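# Shared laundry room - walk-round checklist

Building: Hanivau, lower level
Machines: front loaders, supplied under the Singhal lease
Done: Tuesday, before the room opened
Marks used: OK / Fix / Watch

Carry a flashlight, a dry cloth, a tape measure and the key ring. Test runs are on the short cycle with no load. Write the comment while standing at the item.

## 1. Entry and floor

- [x] Door closes by itself and latches - **OK**
- [x] Light switch and all ceiling lights - **OK**. One tube is slow to come on. Watch.
- [ ] Floor drain cover seated - **Fix**. Cover rocks when stepped on. One screw missing, the other stripped.
- [x] Floor dry at start of walk - **OK**
- [x] Walkway 65 inches clear from the folding counter - **OK**. Carts had been left in it again, moved back to the wall.
- [ ] Wet floor sign in the room - **Fix**. Found in the bike storage. It needs a hook here.

## 2. Water supply

- [x] Shutoff valves turn by hand - **OK**. Hot valve on the end machine is stiff but moves all the way.
- [x] Hoses free of bulges and cracks - **OK**
- [ ] Hose date tags readable - **Fix**. Two tags have gone blank. Those hoses go on the replacement list, as we can't tell their age.
- [x] No drips at the connections with the water on - **OK**. Wiped dry, checked again after 12 minutes.
- [x] Drain hoses clipped to the standpipe - **OK**

Hot water at the utility sink read 142 on the dial thermometer. That is too high for a room the public uses, even if the machines don't mind it. Passed to the boiler contractor, Gollora, with a request to check the mixing valve. Until they come, the "Very hot water" card stays taped over the sink.

## 3. Power

- [x] Outlets tight to the wall, no scorching - **OK**
- [x] Plugs fully in - **OK**
- [x] Breakers labeled - **OK**. Labels are in pencil and getting faint. Go over them in marker next time.
- [x] GFCI outlet by the sink trips and resets - **OK**
- [ ] Cords off the floor - **Fix**. One cord runs under a machine foot. Pull the machine forward before touching it.

## 4. Dryer vents

- [x] Lint screens present, no tears - **OK**
- [ ] Lint behind the dryers - **Fix**. A solid handful behind the middle one. Vacuumed what I could reach, the rest needs the dryer moved.
- [x] Vent flap outside opens when a dryer runs - **OK**
- [x] Foil tape on the duct joints - **OK**. Storoletti retaped these in October and they are holding.

## 5. Washers

- [x] Level and steady in spin - **OK** except the end machine, which walks a little. Watch.
- [x] Door locks during the cycle and releases after - **OK**
- [ ] Door seals clean, no tears - **Fix**. Black mildew in the bottom fold of two seals. Cleaned, one has stained for good.
- [x] Detergent drawers slide out and rinse clear - **OK**
- [ ] Coin and hairpin traps emptied - **Fix**. One trap cap would not turn by hand. Didn't force it.
- [ ] Machine numbers agree with the log sheet - **Fix**. See comment.

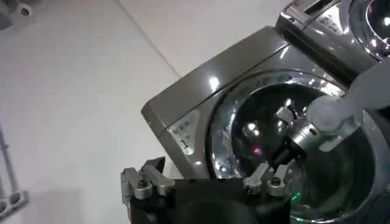 Machine numbers need sorting out before the next service visit. The log sheet has one line per machine, and a fault call goes in by number. Two of the silver front loaders both have a small label with Chinese characters and a numeral 1, so a person reading the number off the front can't tell us which washer they mean. Leave those labels where they are. I would add our own number sticker on the top edge of each machine, running left to right from the entry door, and write the serial number beside it on the log sheet. Old entries for "washer 1" should be treated as either machine until then.

## 6. Signs and supplies

- [x] Emergency contact card by the door - **OK**
- [ ] Loading instructions posted - **Fix**. The sheet has curled off the wall. Reprint larger and put it in a sleeve.
- [x] Fire extinguisher gauge in the green, pin in place - **OK**
- [x] Trash can lined, lid working - **OK**
- [x] Paper towels at the sink - **OK**

## To order

- Drain cover screws, stainless
- Two pairs of fill hoses
- Number stickers, waterproof
- Hook for the floor sign
- Parts total to stay under 300 - anything over goes in as a separate request

Recheck the drain cover and the sink temperature first.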